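Home Organizing and Small-Space Storage
Handout for Session 4: Sorting, Placing and Labeling

Reading before class: chapter 2 of the course packet. Bring your room plan from last time, with the door swings marked.

1. Where we are

Last session was about measuring. You should have a plan of one room, the depth of each piece of storage in it, and a list of what the room is used for. If the list has more than four uses on it, pick the ones that happen every week and set the rest aside for now. We come back to occasional uses in the session on seasonal items.

2. Zones of reach

We divide storage by how far you have to move to get at it. The easy zone runs from the hip to the shoulder. The bend zone is below the hip, and the stretch zone is above the shoulder. Things used daily go in the easy zone. Heavy things go low, whatever their use, and nothing breakable goes in the stretch zone unless it is in a closed box.

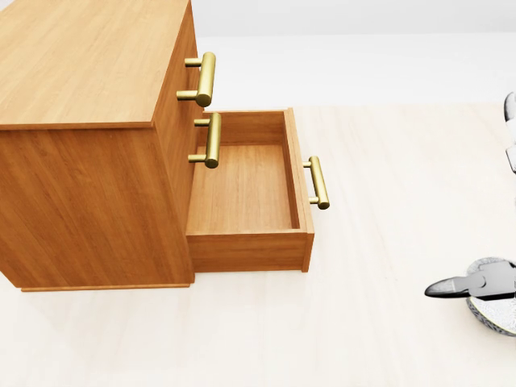 Depth matters as much as height. A shelf 14 inches deep can be used to the back by most adults; a deeper one tends to get a second row, and the second row is forgotten. Drawers behave differently, as the back comes out to meet you. A bottom drawer pulled open, like the one on this wooden cabinet, can be checked from above at a glance, and a closed cupboard at the same height would need you to kneel. Allow for the opened drawer when you draw your plan. Students often draw furniture shut and find out later that the bed is in the way.

3. Sorting before placing

Sort by task first and by type second. Scissors used for wrapping gifts belong with the paper and tape. Scissors used for herbs belong in the kitchen. This means owning two pairs, and that is fine.

Work in short rounds. Empty one container completely, sort it, put back what stays, and stop. Do not open the next one until the first is closed.

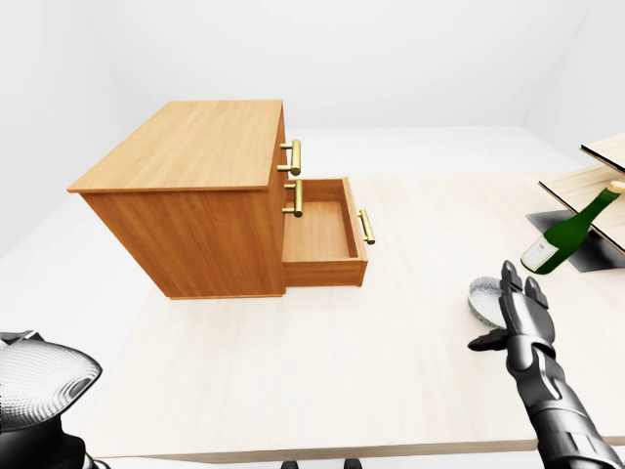
Mali Pumphrey
Course instructor, Home and Household Program

4. Labels

A label should say what a person is looking for, in the word they would use. "Batteries" is a good label. "Miscellaneous electrical" is a poor one. Put labels on the edge that faces you when you stand in your usual place – on a low box this may be the lid.

In shared homes, agree on the words together. In the Lillow household case (packet, page 17) the parents labeled everything and the children went on asking where things were. The labels were changed to the children's own words in August, and the family kept them that way.

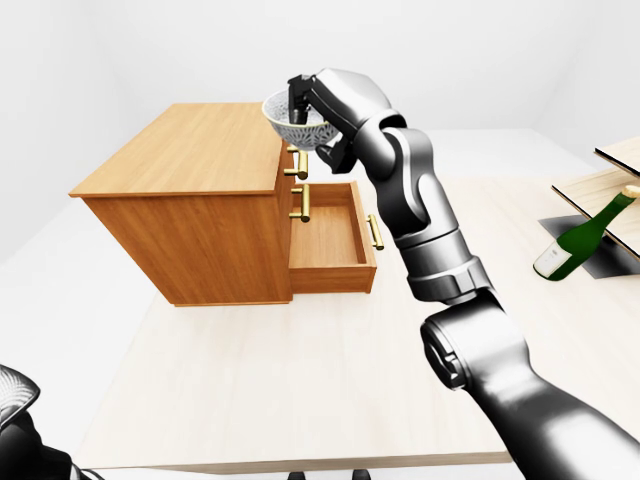 Review your labels after a month. Any label that has been wrong twice should be changed to match what is really in there. It is easier to change the label than the habit, and a container people keep filling with the "wrong" thing is usually in the right spot for it.

5. For next time

Finish one storage unit from your plan. Write half a page on what you moved between zones and why. Note anything you could not place.

Eero Ojala will take the next session, on closets. Questions about the written work should still come to me.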